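3.2 Garments and folding states

The garment set was put together by Muthu Iyer and Niloufar Abbasi from household laundry and a small number of new items. It holds 96 garments, 45 of which are bottoms: shorts, leggings, skirts and long pants. We left out anything with a lining or heavy padding. Each garment was folded several times on a flat table, and we labeled the state of the cloth at different points, giving 1,849 labeled states in all.

Shorts with an elastic waist were harder to label than we expected. A shirt has long side seams that can be lined up by eye, and most people fold it in much the same way. Shorts are close to square, and the waistband pulls the top of the garment narrower than the legs. When one leg is laid over the other, the two layers seldom match. The body of the cloth can lie mostly flat while the waist stays gathered and thick (Figure 5).

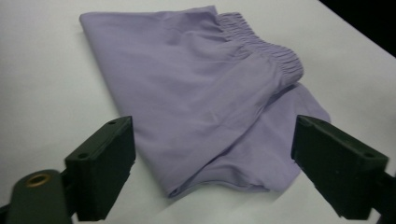

Figure 5. Lavender shorts, folded and partly bunched, on a white tabletop. The elastic waistband is gathered into tight ruffles, and shallow wrinkles run from it across the upper layer.

We use the label "partly folded" for states like the one in Figure 5, where there is a clear straight fold edge but some of the cloth is still bunched. Loose cloth at a hem or leg opening counts as bunched even if the rest of the panel is smooth. Gathers made by the elastic itself do not count - they are part of the garment and remain after a careful fold.

The two labelers disagreed most often on thin fabrics, which show many shallow creases. In the first round, Abbasi marked such creases as wrinkled and Iyer marked them as flat. We then agreed that a crease would be labeled only if it changed the outline of the garment or lifted one layer off another. All bottoms were labeled again under this rule. Shirts and towels kept their first labels.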